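Ticket 3160: Kamel label software prints shelf labels with the wrong bin code
Opened by: Lucyna Zieliński, Clolton stockroom
Assigned to: Saeed Ghaffari
Priority: Normal
Status: Closed 2025-12-03

Problem as reported
After the update to Kamel, labels for the small parts shelves come out with the bin code from the row before. The item name and barcode are right. Only the bin code is off. Labels for the pallet racks print fine. Restarting the PC and the printer made no difference.

Saeed
Can you send me the import file you used and tell me which template was selected? Please don't print any more from that batch for now.

Lucyna
File attached. Template is "Small shelf, two line." It has 531 rows. The first wrong label is row 314. Everything before that looks right.

Saeed
Row 313 has a line break inside the item name, probably pasted in from a supplier list. The old version ignored it. The new one reads it as the end of the row for the bin code column only, so every code after that point slips by one. I removed the line break and ran the preview here. Codes match the file through the last row.

Lucyna
Tried the fixed file. Row 314 is right now. I still get a blank label after every eighth one, though.

Saeed
Separate issue. The template is set to 8 labels per page and adds a feed at the end of each page. On a roll printer, set Page length to Continuous under Output, then save the template under a new name so the next update doesn't overwrite it.

Lucyna
That worked. No blanks on a full run. One more question before you close this: can two bins share one shelf label?

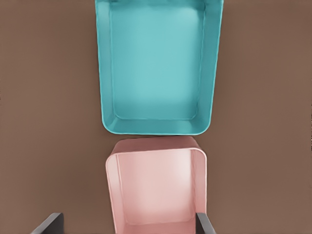 Saeed
Yes, as long as each bin has its own row in the import file. Use the "Split" template and fill in the Position column with Front or Back. For a layout with one open container behind another, like the larger teal tray at the back here, enter Back for the tray and Front for the other one. Kamel prints the back position on the top line. If Position is left empty, both codes go on the same line and the second gets cut short.

Lucyna
Got it. Front and Back both print correctly. Fine to close.

Resolution
Line break removed from row 313. Page length changed to Continuous. Import bug passed to Trarkov. Until it is fixed, run Clean Text on supplier lists before importing.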